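Do You Need a Special Cleaner for That? Mostly No

I have a cabinet under my sink that once held eleven spray bottles. Over one winter I used them up, replaced almost none of them, and the house looks the same. What follows is what I kept doing, what I quit, and a few popular tips I tried and don't believe.

Baking soda and vinegar

Let's start with the one everybody passes along. You pour baking soda down the drain, chase it with vinegar, and it foams up beautifully. Foam is carbon dioxide. What's left in the pipe afterward is mostly salty water, and it will not move a wad of hair. I tried it on a slow tub drain in our old rental in Didusville and got a slow tub drain that smelled like salad. A plastic barbed strip from the hardware store cleared it in two minutes.

Each of them is useful alone. Baking soda is a mild scouring powder and does fine on tea stains and enamel sinks. Vinegar dissolves mineral scale. Put together they cancel each other out, and I wish the people who write the labels on "natural" cleaners would stop selling me the fizz.

Never mix vinegar with bleach, by the way, in a drain or anywhere else. That warning you should believe.

Wiping down counters and tables

Dish soap and warm water, a small squirt to a bowl. Wring the cloth until it stops dripping. Go over the surface once with the soapy cloth, once with a plain damp one, then dry it. The drying is what people skip, and it's where streaks come from. I spent years blaming my cleaner for streaks that were just water I had left sitting there.

Last November I bought a bottle of Skadent surface polish because the display promised a "lasting shield." I did half the kitchen table with it and left the other half to soap. For the first evening the polished half was shinier. By the end of the week I couldn't have told you which half was which, except that crumbs stuck to the polished one.

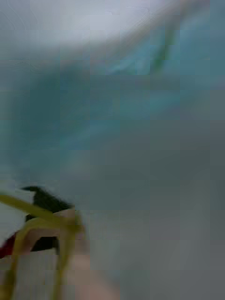 Soap and water is fine until you have hard water, wrote Abernathy under the first version of this page, and then the plain rinse is exactly what leaves the haze. Where I live you can dry a counter with three towels and still see it by morning. A splash of vinegar in the rinse bowl fixes it for me, but I'd never do that on marble.

Fair point, and I've changed my mind a little. Our water is soft and I forget that other people's isn't. If you get a chalky film no matter how well you dry, try the vinegar rinse on laminate, glass or stainless steel. Keep it off marble, limestone and travertine, where acid leaves dull spots that no amount of rubbing brings back. Check what your counter is before you start. A lot of "marble" is something else, and a lot of plain-looking stone turns out to be marble.

Microfiber

I was ready to dislike these and I don't. They really do pick up dust better than a cotton rag, and they do glass with nothing but water. What I doubt is the price ladder. The Brimudow cloths I was given as a present came with a card saying each would last through 300 washes. I have no idea who counted. The cheap ones from the auto parts aisle have held up as well so far, and I mind less when one gets used on the bike chain.

Two things do ruin them. Fabric softener is one; it coats the fibers and the cloth starts pushing water around. High heat in the dryer is the other. Wash them away from towels too, or they come out wearing all the lint.

Sponges in the microwave

People love this one. Wet the sponge, heat it, done, all clean. I did it for a while. Heating a wet sponge does knock back a good part of what's living in it, but it doesn't get everything, and the smell was back in a couple of days. I've also read enough stories about people who forgot to wet it first, or who had the kind with metal in it. These days I use a dishcloth, hang it open over the faucet at night, and put it in the hot wash when I do towels. If you like sponges, buy the plain ones and throw them out sooner than you want to.

Lemon in the garbage disposal

Makes the kitchen smell of lemon for up to 40 minutes. The gunk is under the rubber splash guard, and a lemon doesn't reach it. Switch the disposal off at the wall, fold back the flaps and scrub the underside with an old toothbrush and dish soap. It's disgusting the first time. After that it's a small job.

Coffee grounds for fridge odors

No. I put a saucer of grounds on the middle shelf and had a fridge that smelled of coffee and onions. Find the onion.

Newspaper on windows

Maybe this worked better once. The paper I get now falls apart when it's damp and leaves gray smears on white window trim. A squeegee is cheaper than a year of any spray. Start at the top, wipe the blade between passes, and don't do it in full sun or the soap dries before you get to it.

What's left under my sink

Dish soap, a jug of white vinegar, a box of baking soda, a can of powdered oxalic acid cleanser for rust marks, and one bottle of bleach I rarely open. Also the rest of the Skadent, which I haven't thrown out, and which does a decent job on a squeaky drawer runner.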